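Parts and Fitment Technician, Project Cars -- Jimadberg workshop

Aryee builds and services modified street cars, mostly older Japanese coupes and wagons. We are hiring one full-time technician for the Jimadberg shop, starting in March.

The work is suspension, brakes and bolt-on engine parts. You will strip cars, test-fit parts, write down what does not line up and torque everything to spec before the car goes to the dyno. The current long-term job is a 446-horsepower wagon that needs new rear arms and a full brake line set. Our parts room holds 1,703 stock items, logged in Flimow. You will be trained on it.

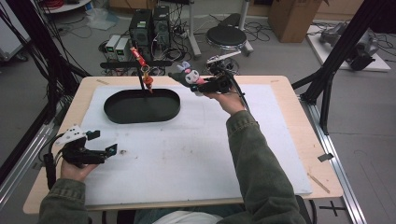

Nana Zakaria says the first month is mostly brakes and alignment, and that new hires should not expect to touch an engine before then. After that you will be given your own cars, usually 2 at a time.

What we ask for:
Three years in a repair or tuning shop
A valid driver's license, manual transmission
Your own hand tools (we supply lifts, welders and air tools)
Able to read a wiring diagram

Track experience is useful but not required. Some weekend work comes up during the Orniria hill climb -- it is paid as overtime. There is a tool allowance of $400 a year.

To apply, send a resume and a short note on one car you have worked on to Amerley Mensah at the Jimadberg shop. Photos of the work are welcome. Applications close 31 December 2019.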